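What a Folding Robot Costs Before It Folds Anything
Home labs and small service firms are learning to budget for the long middle part of the job

When Inès Leclerc sat down in January to plan a laundry robot for Zetmont, the little home-help company she has run for years, she did what most of us would do. She opened a spreadsheet, typed "robot arm" in the first row, and went looking for a price. It took her a pleasant afternoon with a pot of coffee, and by the end of it she had a number she could live with.

"I was so pleased with myself," she says, laughing. "And then Jérémie called and asked me what the robot was going to learn from."

Jérémie Vidal is the engineer she had talked into helping (over a very long lunch, by both their accounts), and his question added 11 rows to the spreadsheet before supper. An arm has to be shown how to do its work, over and over, by people with patient hands. That means hand-held grippers, spare fingers, storage drives, chargers, and a great many paid hours with somebody else's shirts. Their plan, which they named Lutum, now gives more room to that stage than to the arm itself.

I'll admit that I had pictured all this happening in a spotless lab somewhere. Most of the teaching is done in ordinary bedrooms, with whatever light comes in and whatever happens to be on the bed.

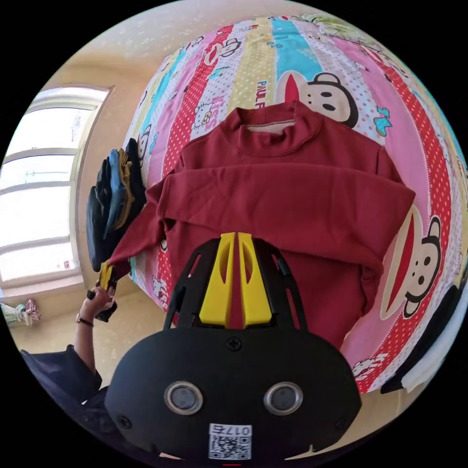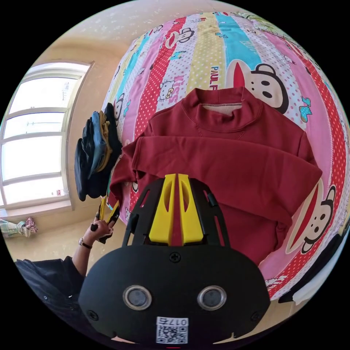 A red sweatshirt, arms folded in, and the yellow-fingered gripper close by.

The hours are where beginners go wrong, Vidal told me. Zetmont's first plan allowed for 200 recorded folds, a figure that came from nowhere in particular and sounded like plenty. By the time they had worked through sweaters, children's pajamas and one very stubborn fitted sheet, they were at 1,529 and still finding gaps. He now tells people to write down every kind of garment they care about, give each one its own line, and put a price on the hours before going anywhere near a catalog.

Then there are the small parts, which I found oddly charming. Fingertips wear down. Screws work loose and vanish into carpets. Leclerc set aside $347 for spares in the first quarter and spent it all, mostly on fingers, and she has doubled that line for spring. She also keeps a second gripper charged and ready, so a broken one doesn't send a paid helper home at ten in the morning.

She got quotes from two suppliers. Pivow offered a monthly rental that covers repairs, while Arnaud sells its grippers outright, with a discount on larger orders. The rental looked expensive next to the sale price until she counted the mailing back and forth, the waiting, and her own evenings with a screwdriver. In the end she rented for the trial and wrote a buying date into the plan, to be kept only if the trial earns it. Vidal would have bought from the start, and he still brings it up.

If you are putting together a plan like this for your own shop, both of them would urge you to spend a week with a loaner first. Pay the people who do the folding properly, and pay them for setup time too. Ask who owns the recordings, and get the answer on paper. Leave some money for storage as well, because video fills a drive faster than you'd believe, and Leclerc bought her third one before the second invoice had come in.

The arm itself has not been ordered. It sits at the bottom of the spreadsheet now, in gray, with a little note beside it that says "ask again in June." Leclerc has a corner of the office picked out for it, between the ironing board and the good window, and in the meantime that's where the helpers have been leaving their coats.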